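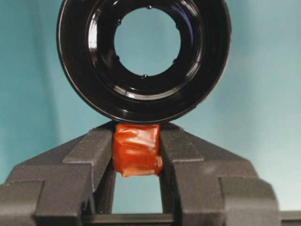

Lempi Kemppainen wrote to ask why a tooth has to wobble for weeks before it comes out, and why it can't just drop out in one go and be done with it. She also asked where the rest of the tooth goes, because the one that came out of her mouth was short and flat at the bottom and looked as if it had been broken.

Her tooth wasn't broken. A baby tooth that has come out by itself nearly always looks like that. To see why, we have to start with what is under the gum.

Two sets of teeth

People grow two sets of teeth in their lives. The first set are called baby teeth, or milk teeth, or primary teeth. There are usually twenty of them, ten on the top and ten on the bottom. Most children have them all by the time they are three.

The second set are called adult teeth or permanent teeth. A full set is 32, counting the four wisdom teeth at the very back, which some people never get.

Why bother with two sets? Because teeth can't grow bigger. Your bones get longer as you grow, but once a tooth has come through the gum it stays the same size. A small child has a small jaw, and a full set of adult teeth would not fit in it. By the time you are six or so, your jaw has grown a good deal, and there is room for bigger teeth. If you look at a child of five you may see little gaps between the front teeth. The teeth haven't shrunk. The jaw around them has grown.

What a tooth is made of

The part of a tooth that you can see is called the crown. It is covered in enamel, the hardest stuff in your whole body. Under the enamel is a layer called dentin, and in the middle is the pulp, where the nerves and the tiny blood vessels are.

The part you can't see is the root. It goes down into the jawbone and holds the tooth in place. A front tooth has one root. A back tooth has two or three. The roots of baby teeth are quite long, often longer than the crown, and this surprises people who have only ever seen baby teeth after they fell out.

Between the root and the bone there are thousands of very thin threads called fibers. They hold on to the root and to the bone at the same time, a bit like the ropes around a tent. They also let the tooth move by a very tiny amount when you bite, so that it doesn't jar.

Where the root goes

The adult teeth start growing long before you see them. They form inside the jaw, close to the roots of the baby teeth. A dentist can see them on an X-ray, waiting in the bone. Matěj Vrabec was shown his at the clinic in Wineck and said it looked as if he had a second mouth hidden inside the first one.

When an adult tooth is ready, it begins to move toward the gum. The baby tooth is in the way. So your body starts to take the root of the baby tooth apart. Special cells gather around the root and dissolve it, beginning at the tip and working toward the crown. The word for this is resorption. The minerals from the root go back into your body.

It is slow work. It takes many months, and for most of that time you feel nothing at all. The tooth is still firm and you can eat with it as usual. Then, when a lot of the root has gone, there isn't enough left to hold it steady, and one day you push it with your tongue and it moves.

This is the answer to both of Lempi's questions. The tooth wobbles for weeks because the last bit of the root goes little by little. And the missing part was never broken off. Her body took it back.

Sometimes the cells stop for a rest. They really do this, and while they rest the tooth can get a little firmer again. If you had a wobbly tooth that seemed to change its mind, that may be why.

Which teeth go first?

The usual order is this:

The two bottom front teeth, at about six or seven.
The two top front teeth, at about six to eight.
The teeth on each side of those, at seven or eight.
The first back teeth and the pointed teeth, between nine and twelve.
The second back teeth last of all, between ten and twelve.

These are the ages for most children, and plenty of children are earlier or later. Canan Gökçe lost her first tooth at four and a half. Her cousin Niilo Nieminen was nearly eight, and he was the last in his class at Trelley School to lose one. Both of them have perfectly good teeth. If you start late you will probably finish late too, and there is no prize for either.

There is one thing that confuses nearly everybody. At about six, a new big tooth comes up right at the back, behind all the baby teeth. No tooth falls out to make room for it. This is the first adult molar. Because it comes so quietly, children often miss it with the brush. Run your tongue along to the very back and see if you have one.

Should you pull it?

You can wiggle a loose tooth with your tongue or with a clean finger. That's fine. Wiggling it gently won't hurt the tooth underneath.

Don't tie it to a door. Don't let your brother pull it. If a tooth still has some root left, pulling hard will hurt and can tear the gum. When it is hanging by a bit of skin and turns easily, you can hold it with a clean tissue and give it a small twist. If it doesn't come, leave it for another day.

There may be a little blood. Fold up a clean piece of cloth or gauze, put it over the gap and bite on it for 15 minutes. Don't keep taking it out to look, as this starts the bleeding again. A little blood mixed with a lot of spit looks like much more blood than it is.

If you swallow the tooth, nothing bad happens. It goes through you and comes out with everything else. If you ever think you have breathed one in, and you are coughing a lot, tell a grown-up straight away.

What the new tooth looks like

New adult teeth can look strange for a while. They look yellow next to the baby teeth. This is normal - adult teeth have more dentin, and dentin is yellowish, and it shows through the enamel. Baby teeth are whiter, a bit like milk, and that is how they got the name milk teeth.

New front teeth also have a bumpy edge, like a tiny saw. The bumps are called mamelons. They wear down as you bite things.

Now and then the new tooth comes up behind the baby tooth before the baby tooth has gone, and then you have two rows for a bit. It happens mostly with the bottom front teeth. Often the baby tooth comes loose soon after and the tongue pushes the new one forward. If the baby tooth isn't wobbling at all, ask a dentist to have a look.

Do baby teeth need brushing if they are going to fall out?

Yes. You have some of them until you are eleven or twelve, which is a long time to have a toothache. They also keep the places for the adult teeth. When a baby tooth is lost too soon, the teeth on each side can lean into the gap, and the new one may come through crooked.

Brush twice a day with fluoride toothpaste, once before bed and once at another time. Go gently around a wobbly tooth, but do brush it. Food gets caught there and the gum gets sore if you leave it. The empty place needs a soft brush too.

Words to remember

Crown: the part of the tooth above the gum.
Root: the part that sits in the jawbone.
Enamel: the hard outside layer.
Dentin: the yellowish layer under the enamel.
Resorption: when the body dissolves the root of a baby tooth.
Mamelons: the little bumps on the edge of a new front tooth.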